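## 3. Reading Jonah with the Trelton Congregations

What a joy these sermons are! We read 16 of them, all on Jonah's anger under the withered plant,
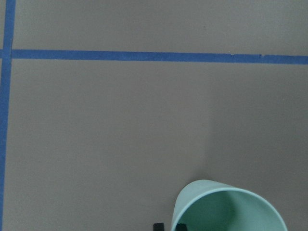 and in eight the preacher leaves God's last question hanging, just as the book does.

The Greenberg parish goes further and lets the people in the pews answer it aloud.

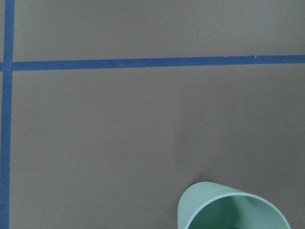
*Figure 1. Gray surface with blue tape and a pale green cup.*

Mercy toward Nineveh troubles these listeners, and they say so (often with real warmth).
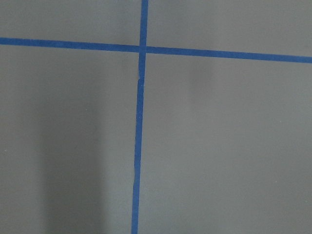 *Feven Ayele and Kenneth Padilla*

We take up their replies in Section 4, beside the older Sisovard homilies.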